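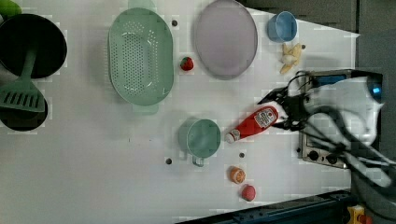
Overhead view of the tabletop, with the gripper at the base end of the ketchup bottle.

Scoring grasp candidates in clutter with Filimbridge

This page covers the second part of the Filimbridge method: taking a set of recorded grasps and turning them into a score for each candidate in a new layout. It assumes you have finished calibration and have one overhead view per attempt.

1. Lay out the objects
Use a white tabletop if you can. Mix flat items such as plates with items that roll, and let a few overlap. A spatula lying across a pan is a good test, as the two outlines merge when seen from overhead. Change the layout after every 5 attempts.

2. Record the attempts
We recorded 483 attempts in total. For each one, store the overhead view at the moment before the fingers close, the gripper pose in table coordinates, and the result of the lift. A lift counts as a success if the object is still held after five seconds. Do not discard failures.

3. Crop and rotate
Crop a square centred on the point between the fingertips, then rotate it so that the closing direction is horizontal. Long objects should be cropped at the grasp point, not at the object centre. A bottle lying on its side gives quite different crops at the cap and at the base, and the scorer needs both.

4. Split the data
Hold out 175 attempts for testing. Split by layout, never by attempt. In our first run in January we split by attempt, and the test scores were far too high - the same arrangement appeared on both sides.

5. Train the scorer
Train for 24 passes over the data. The output is one number between 0 and 1. We keep the last set of weights and do no early stopping.

6. Check the ranking
For each held-out layout, sort the candidates by score and compare the order with the recorded results. Look at round fruit and thin rims separately. Round fruit tends to score well from any direction, which can hide poor ranking on plates and handles.

Known problem
Perforated items such as colanders attract high scores on the base, where no grasp is possible. Masking by height removes most of these. Set the mask from the table plane - Jelle Michiels has added the option to the settings file under "height_mask", and it is off by default.

Last changed 01/06/2022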